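The Flower Table

My aunt left me the flower table, the debt on the flower table, and a key to the back room in Kasprzak where the flower table lived. I'm not joking about the debt. She had been paying Drulmont Furnishings in installments for years, and there was a letter in the drawer saying she still owed them 285.

I took the early train from Londia, ninety minutes with my coat on because the heat was out, and I had a whole speech ready for the landlady about how I'd be in and gone by noon. Then I opened the door and there was that wallpaper. Blue bricks! I had forgotten the blue bricks completely. When I was little I used to run a finger along the white lines between them and pretend I was driving to Predov, which was the farthest place I'd heard of, and my aunt would call out the stops.

So I didn't leave by noon. I sat down and looked at the table.

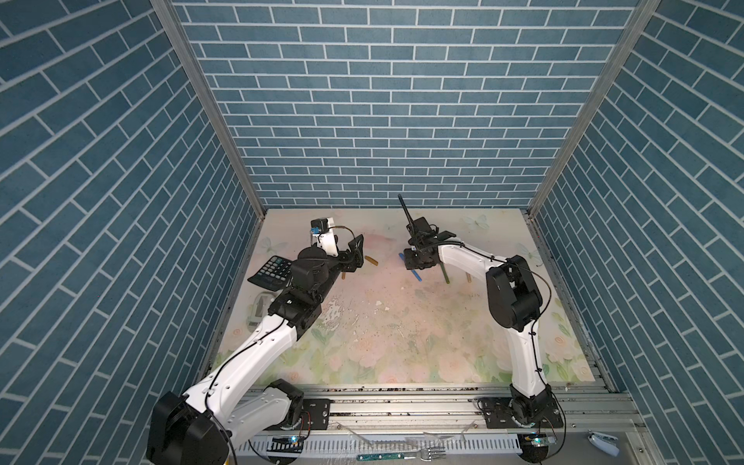
I'd meant to be sensible about it, you see. I'd planned to make a list with two columns, keep and don't keep, and I had even brought paper. But the flowers on that table have gone so pale, and there are dark specks all over it, and a whitish flaky patch over on the left that I'm pretty sure is my fault (glue, a paper castle, I was six). I picked at it with my thumbnail for a while and felt terrible and then felt fine.

My aunt ran her whole business off that table. She drew greeting cards, the kind with a bear on the front and a rude remark inside, and she priced them, boxed them and mailed them from the same square of painted flowers. Everything she did, she did with a marker in one hand and the calculator near the other. She never trusted a number she hadn't punched in twice. I once asked her what seven and five was and she reached for the thing without even looking up!

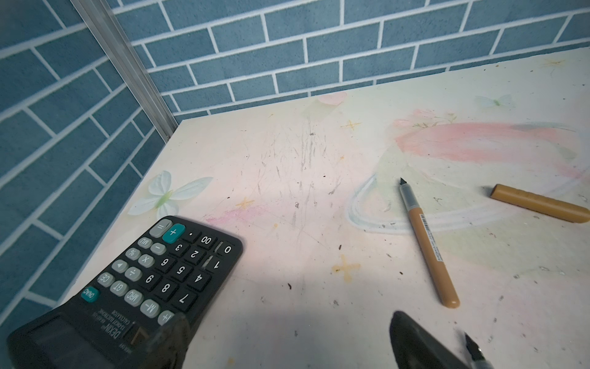
The calculator, with its teal plus key.

The last card order was in the same drawer as the letter, written in green on the back of an envelope. A shop in Predov wanted bears. Lots of bears. She'd worked out the total at the bottom and underlined it, 847, and next to it she'd put a tiny smiling face, the way she did when a sum came out the way she wanted.

I read it and thought, well, that would pay for the table. That would pay for the table and a new coat and the train home, if the train had heat.

The only trouble was that the bears hadn't been drawn. I looked in every box. There were blank cards, there were envelopes, there was a stack of finished insides (the rude remarks were all done, and some were very rude), and where the bears should have been there was nothing at all. I phoned the shop. I fully intended to tell them she had died and they should find their bears elsewhere. What I said was that there'd been a slight delay, and could they wait until December. They could.

Then I went through my aunt's drawing things. I hadn't held a marker in years. The first bear looked like a potato with a grudge. The second one looked like the landlady, and I turned it face down in case she came in.

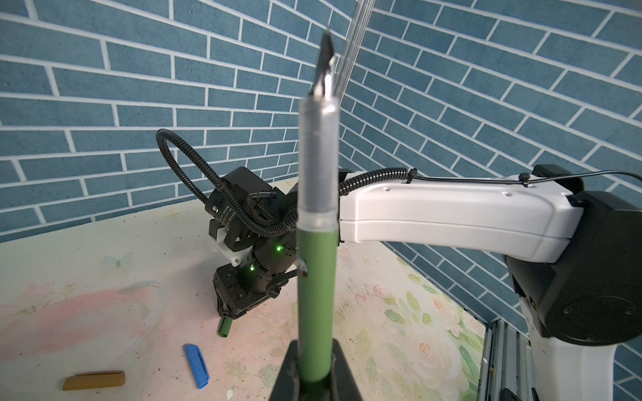 How do you get marker off a painted table?

Try a soft cloth and a little warm soapy water first, and stop as soon as you see any of the flowers coming up on the cloth.

My aunt had taped that inside the drawer in her own handwriting, question and answer both, like she was writing to a magazine and also running the magazine. I laughed so hard that I had to go stand in the hall. Judging by the state of the table, she never once took her own advice. There are gray scribbles all over the middle, next to what might be a planet with a ring around it. I decided a long time ago that it was a planet, anyway, and she never argued.

By four o'clock I had eleven bears I could stand to look at. One was pretty good, and I gave that one a hat.

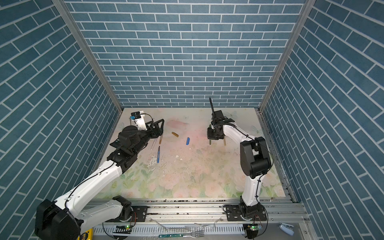 The man from Drulmont turned up while I was on the hat. He wanted to know if I'd be settling the balance or if they should send a van. I told him it would be settled in December and he'd have it in full, and would he like to buy a card? He read the inside. He went a bit red, and then he asked if I had two.

I took his money and wrote it on the envelope in green, under her total. Then I reached over for the calculator and punched it in, twice.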